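What We Learned From Planning a Family Trip on a Student Budget
Travel and Leisure module, project report
Sena Issahaku

For my project I picked the trip my own family took last November, partly because I did nearly all of the planning for it and partly because I still had every receipt in a shoebox. The idea of the module is to take a real journey, write down what was planned, what happened and what it cost, and then say what you would change. Mine was four nights at Erkach, a holiday park on the coast with a small indoor water park and a funfair that runs all year. There were five of us: me, Mum, my two little brothers and my cousin Kwaku Korletey, who came along to share the driving and ended up doing most of it.

The budget was 830 pounds for everything. Mum set that figure and wouldn't budge on it. I did ask!

Getting there

I looked at the train first and it was hopeless with two changes and that much luggage, so we took Kwaku's car. It's 104 miles door to door. I'd put three hours in my plan and it took nearly five, and most of the difference was my fault. I hadn't put in a proper lunch stop (I'd just written "eat in car", which is fine for me and not fine for a boy of seven who gets carsick). We stopped at the services near Larkent and stayed far too long, because the boys found the grabber machines and Mum found a decent cup of tea.

My plan also had us arriving in daylight. We got there in the pitch dark, in the rain, and drove past the gate twice.

Food and drink

I'd read lots of advice saying to book self-catering and cook every night. We managed it twice. The chalet kitchen had two rings and one saucepan, so it was pasta both times, and by the third day everyone was grumpy about it and we went to the café on site, Owusu's, where the jollof was so good that we went back the next night as well. That blew a hole in the food money, though it was the part my brothers still talk about.

What did save us money was taking our own drinks and snacks from home. A fizzy drink inside the funfair cost more than twice what we'd paid at the supermarket, and with five people that soon adds up.

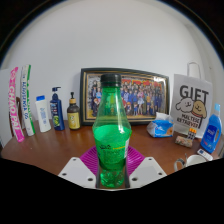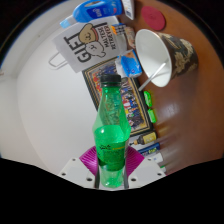
The other thing I'd recommend is a list of who carries what. We didn't have one on the first day and Kwaku ended up with all three bags while the rest of us wandered off to look at the sea.

The funfair and the water park

You can buy ride tokens one at a time or in a book of 100, and I went for the book because it was cheaper per ride. I still think that was right, but I hadn't checked the height limits. My youngest brother was too short for nearly everything he'd been looking forward to, and there were tears by the big wheel. He went on the little train, then he went on it again, and after that he pretty much lived on it. We had 15 tokens left over at the end and gave them to a family in the next chalet.

The water park was the best bit for me. It was quiet, it was warm, and the slides were open to all ages in the mornings. I'd only planned one visit and we went three times. Entry was included with the chalet, which I'd somehow missed when I did the costs, so that was a nice surprise for once.

We had one washout day when the outdoor rides were shut because of the wind. I had nothing at all written down for bad weather – in November, by the sea! We drove over to Etora, the next town along, and spent the afternoon in the bowling alley there. It was Kwaku's idea and he paid, so it isn't in my figures.

What I'd do differently

I'd leave home earlier and put a real lunch stop in. I'd ring up and ask about height limits before buying any tokens, and I'd plan for two dinners out from the start so it doesn't feel like failing when you do it. I'd have a wet day plan too, even a rubbish one.

Mum says she'd stay five nights and skip the funfair altogether. The boys don't agree. Kwaku would like somebody else to learn to drive, and he looked at me when he said it, so I've sent off for my provisional licence.

Report handed in 2026-04-06

Contact the module office | © Student Projects, Travel and Leisure | Back to top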